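Grip loss fault

Print this article
E-mail this article

A grip loss fault, also called a silent drop, is a failure in which a robot arm lets go of an object, or never takes hold of it, while its control software goes on as if the object were still held. The arm completes the rest of its motion, opens over the target and reports a finished cycle. The term is used mainly for small two-finger arms that move loose items from a table or tray into a bin or basket. It is treated as a quality fault when the items are soft and light, and as a safety matter when they are heavy, sharp or hot.

Background

Most low-cost two-finger grippers have no sensor in the fingertips. The controller judges whether something is held from two readings taken at the motor, which are the position of the fingers and the current drawn while closing. If the fingers stop before they reach the fully closed position and the current rises, the controller records a grip. The method works well with hard, regular objects. It is less reliable with produce, sponges, toys and other items that give way under pressure or have an uneven surface.

The fault was known informally for a long time as an "air carry," a name that still appears in some manuals. "Silent drop" came into use among maintenance staff at the Grosstead sorting plant, where the problem was described in detail.

The Grosstead case

The best documented case took place at Grosstead, where a line of tabletop arms supplied by Loleo was being tested on the packing of mixed fruit and vegetables into baskets. The trial began in April. During the first weeks the control log showed 800 finished cycles, but a check of the basket contents accounted for only 700 items. No alarm had been raised on any of the arms.

The difference was first put down to counting errors. Zyanya Meléndez, the line engineer, later compared the log with the motor records and found that in most of the missing cycles the fingers had closed on the upper edge of the item, slipped off during the lift and come to rest against each other. Worn finger linkages prevented them from closing fully. The controller read the small remaining gap as a thin object and marked the grip as good.

Dropped items were found on the tables, on the floor and behind the cabinets. One had rolled under the base of an arm and been crushed by the cable carrier, and the juice entered a connector. The arm stopped with a communications error. A technician who reached in to clear the table was struck on the forearm when the arm restarted by itself after the connection came back. The injury was minor. The restart was treated as the more serious of the two findings, and all arms on the line were taken out of service until the setting that allowed it had been changed.

Causes

Grip loss faults usually have more than one cause. Those named most often are:

Wear in the finger linkage, which changes the closed position the controller was taught.
A grip point too high on the object, or on a rim or hollow where the fingertip can slide.
A current limit set low to protect soft items.
Dirt, oil or skin residue on the fingertips.
Fast acceleration at the start of the lift.
A camera calibration that has drifted, so that the fingers come down to one side of the item.

Drift in calibration is hard to notice because it tends to affect only part of the work area. At Grosstead the error was largest at the side of the table farthest from the camera.

Detection

The simplest check is to read the finger position again after the lift and once more just before release. A change between readings suggests that the object has moved or gone. The closed position of the empty gripper must be measured again at fixed intervals for this to be of use. The procedure used at Grosstead after the trial calls for a new reading every 301 cycles, a figure taken from the supplier's lubrication schedule.

Other methods are a scale under the basket, a light beam across its opening, or a second camera image of the pickup point after the arm has left. The scale is cheap but cannot detect very light items. The second image adds roughly 3 seconds to each cycle on older controllers.

Prevention and safety

Rubber or textured fingertips reduce slipping but wear out sooner. Grip points are best set at or below the middle of the object. Eliseo Aguirre, who wrote the maintenance guide for the Delleo series of arms, recommends a slow first lift of a few centimeters followed by a pause and a position check before the arm travels sideways.

A dropped item should never be picked up by hand while the arm is powered. The arm is stopped with the emergency stop and locked out, and the table is cleared before power is returned. Automatic restart after a communications error should be turned off. The site rules at the Zapata warehouse also require the cycle count to be compared with the basket count at the end of every shift, and any difference to be entered as a fault even when no item is found.

See also

Emergency stop
End effector
Lockout procedure
Unexpected restart

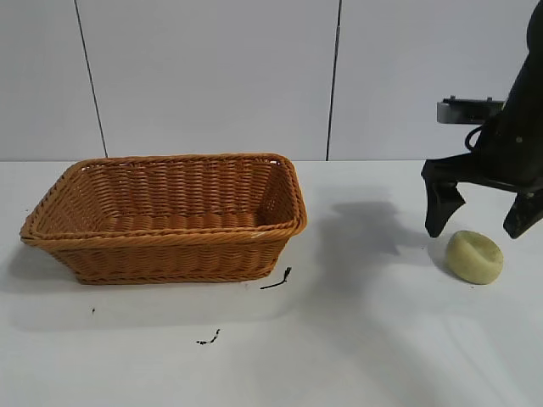
Open two-finger gripper over an item on the table, with a wicker basket to the left.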